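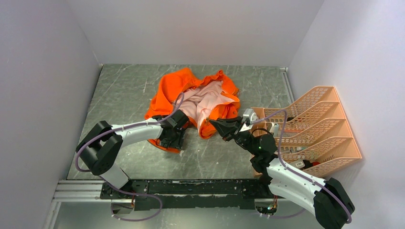
An orange garment with a pale pink lining, bunched in loose folds on a gray marbled surface.

Mending month is back in June, and bring everything

Our first mending night was such a treat that we're stretching it into a whole month! Refilwe Shezi will be running the sewing tables at Vida again, and she has asked me to pass along one request before anything else: please wash your clothes first. Torn is fine, missing buttons are fine, a zipper that gave up three winters ago is more than fine. Muddy is hard on the machines.

If you missed the spring session, we had 152 pieces come through the door and 15 people sewing. I brought a raincoat with a pocket that had been dropping my keys into the hem since I bought it, and Chaimae Kabbaj had me fixing it myself inside half an hour. I had never sewn anything but a button before. I've shown that pocket to everyone I know, and I'm told I should stop.

The big news this year is linings. So many people asked about them last time that Chantelle Rampersad is giving a whole evening to the subject, and I can't wait. She starts by turning the piece inside out and going slowly along every seam with her fingers, before a needle comes anywhere near it. A lining often goes first at the armhole or the back vent, where it gets pulled every time you reach for something, and a small split there can be closed by hand with a slip stitch that you'll have trouble finding afterward. She'll also show how to put in a little pleat for ease, so the same spot doesn't tear again by fall. Bring a jacket, a lined skirt, a kid's party dress, whatever you've got.

Marthinus Lekota is back with his darning mushrooms (he made several more over the winter, and they're lovely to hold). Socks and sweaters go to him. He likes wool best but will take on cotton if you ask nicely, and he's happy to teach left-handers, being one himself.

We could still use thread, especially in the odd colors. Everybody gives black and white, and then someone turns up with a bright coat and we're digging through cookie tins for a match. Zippers rescued from old clothes are welcome too, and so are buttons in any number. Vusumuzi Dlamini sorted 210 of them last month and says he would gladly do it again.

Sessions are free and you don't need to know a thing about sewing. The lining evening is the only one with a sign-up sheet, which is by the front desk at Vida now. Put your name down and write what you're bringing next to it, so Chantelle can pack the right needles. Kids are welcome at the button table with a grown-up. See you there!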